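Notebook, simulation bench and arm purchase
April, started 9:40

Purpose of today: decide what goes in the equipment request before Nélida closes the list. I write also what is still open, so Shahram can continue if I am away.

Where we are

The request has two parts. Part one is the arm for the care bench (reaching and handing over near a person). Part two is the computer that runs the simulation of the same bench. Last year we asked only for the arm, and the simulation stayed on the old machine under the window. I don't want to repeat this.

Quotes received: Sterkden for the arm, with controller and cable set. Giler for the workstation. Acuña has promised a quote for the arm also but they have sent only the catalogue. I wrote to them again this morning.

Sterkden delivery is 38 working days after the order. The quote does not include the mounting plate. Our workshop can cut it, but the hours must be charged to somebody, so I put a line of $312 for material and machine time. Nélida wants to see this line separate from the arm.

Simulation, close view of the person model

I ran the bench again on the old machine with the usual settings. The person model is very near in this view. The outline of the body comes out in small square steps, and the edge of the dark trousers the same. The skin is almost one flat colour. Behind, everything is pale and blurred and I can't recognize any object in it.
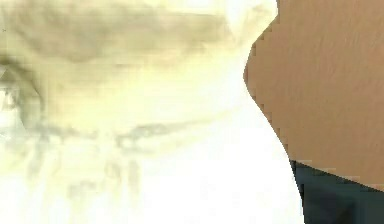
What to ask for in the workstation

1. Graphics card with more memory than the Giler base offer. They have 2 options above it. I take the lower one unless Shahram shows me that it is too small.
2. Second disk, for the recorded runs. We keep 1,000 runs for each comparison and the present disk is nearly full.
3. No new monitor. The one from the Gidari project is still good.
4. Three-year warranty with on-site repair. Last time we saved on this and we waited through the whole summer for a power supply.

I am not sure that the stepped edges come from the hardware. It can be the render resolution, or the smoothing is switched off in the settings file. Before we write "needed for image quality" in the request, somebody must run the same view at a higher resolution on Shahram's computer. If it is only a setting, the argument for the card must be speed and memory, and I will change the text.

Talked with Shahram, 11:15

He thinks we should buy the workstation first and the arm in the second half of the year. His reason is that the safety form for work near a person will take long in any case, and the arm would stand in its box while the warranty is running. I agree with half of it. The price from Sterkden is valid only until the end of next month, and after that the new price list comes. Maybe they can hold the price against a signed letter. To ask.

He also reminded me that the licence for the simulation is counted per machine. I forgot it completely. If we keep the old computer running we pay for two. It goes in the budget under software, not equipment, so Nélida has to say which account.

To do

Shahram: same view, higher resolution, smoothing on. Save the settings file next to the result.
Me: Sterkden, hold the price? Also ask for the weight of the controller, the shelf is weak.
Me: Acuña, last reminder. Without a quote I write "one supplier" and explain it in the form.
Nélida: account for the licence, and does the mounting plate need its own code.

14:30. Giler answered. The second disk is in stock, the card is not. They don't give a date.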